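Womness halts two-arm sorting work after gripper fault

30 September 2021

Womness has stopped work at its Dravham site after a robot gripper failed to hold its position during routine handling trials. The company said there were no injuries and that the arm involved will stay switched off until a replacement control board has been fitted and tested.

The fault was logged during a session in which the arm was moving small pieces on and off a flat surface. According to a notice sent to staff, the fingers opened without a command 11 times over the course of a shift. On 9 of those occasions the arm was carrying nothing. On the other 2 it was holding a piece, which fell.
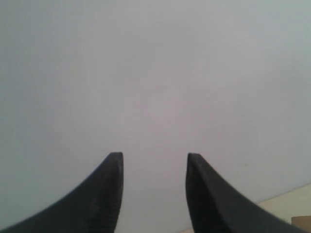
The gripper with its fingers open at the Dravham site. Photo: Womness

Operators first put the problem down to a worn finger pad and changed the pads on both sides. The fault came back within the hour. A second check found that the arm's controller was still reporting the fingers as closed after they had opened, so the software carried on with the next move as if nothing had happened.

That mismatch is what led the site to stop work, said Leonie Nepia, who runs operations at Dravham. "A dropped block is a small thing," she said. "An arm that reports a grip it doesn't have is a different matter. We would have stopped for that even if it had happened once."

The trials are part of Bito, a project in which arms learn to pick up, stack and put away light items in ordinary rooms with no fencing or fixed stations. Cardboard boxes and small blocks are typical of the items used. 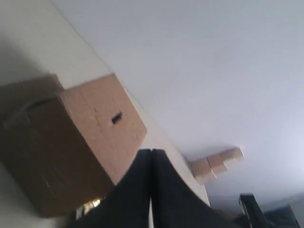 Staff on the project work close to the arms and often reach in to reset items between runs. Under the site rules they may do so only when the controller shows the gripper at rest. Nepia said the rule depended on the reading being right, and that for now it could not be relied on for this unit.

Womness has named the suspect part as a position sensor board supplied as part of the Fujimoto gripper kit, a design the company assembles in-house. Four boards from the same batch are in use at the site. All of them have been pulled for bench testing, including those that had shown no sign of trouble.

The company is also looking at the cable that runs along the wrist. A loose connector could produce the same false reading, and the notice says the cable on the faulty unit showed some wear near the last joint – though it stops short of calling this the cause.
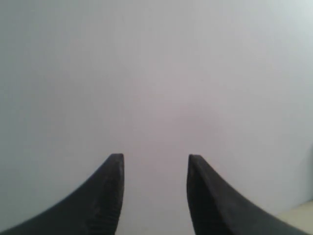

Until the tests are finished, anyone who needs to enter the work area must cut power to the arm at the wall switch first. A software change will also be made so that the arm stops if the motor current and the reported finger position do not agree. Recordings from the affected shift have been set aside and will not be used for training.

The second arm at the station has not shown the fault but has been shut down as well. Nepia said single-arm work would restart first, with a supervisor present, once a tested board was in place. Two-arm work is expected to resume in December.

Staff who noticed a gripper opening or closing on its own before the affected shift are asked to report it to the operations desk, with the unit number and the task being run at the time.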